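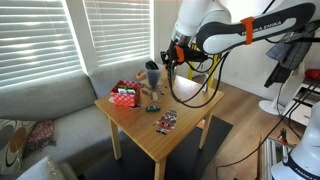

How to Clear a Side Table Before the Holidays

By Luminița Filip
Thursday, December 7, 2023

A side table fills up fast in December. Clearing one takes a single pass if you sort before you wipe.

What you need
A box with an open top
A small bag for trash
A damp cloth and a dry one
Wood polish (I use Sullico, but any kind for bare or oiled wood will do)

Step 1. Pick one box for paper. Cards, tags and gift slips go in standing up so you can flip through them. Don't put toys in it.

Step 2. Take cups to the kitchen. If something has been stored in a cup, take it out and decide where it belongs first.

Step 3. Gather the small pieces. Wooden blocks go back in their own bag. Check the rug for strays, especially under the table.

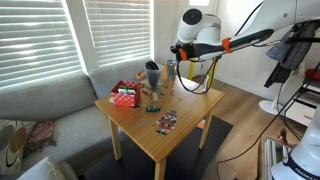
Step 4. Crumbs come last, after everything is off the top. Brush them toward one edge with the dry cloth and catch them in the trash bag. On this table they had spread to the right of the blocks, with the toy car and the Christmas card lying closer to the front. Pick up flat cards before you brush, or the crumbs end up underneath. Then wipe with the damp cloth, going with the grain, and dry the top right away.

Step 5. Polish if the wood looks dull. Use a small amount and leave it for 2 minutes before you buff it.

Step 6. Put back only what you use every day. At our house that means the paper box and one coaster. The car goes to the toy shelf.

I go through the paper box again after New Year's and recycle what we don't want to keep.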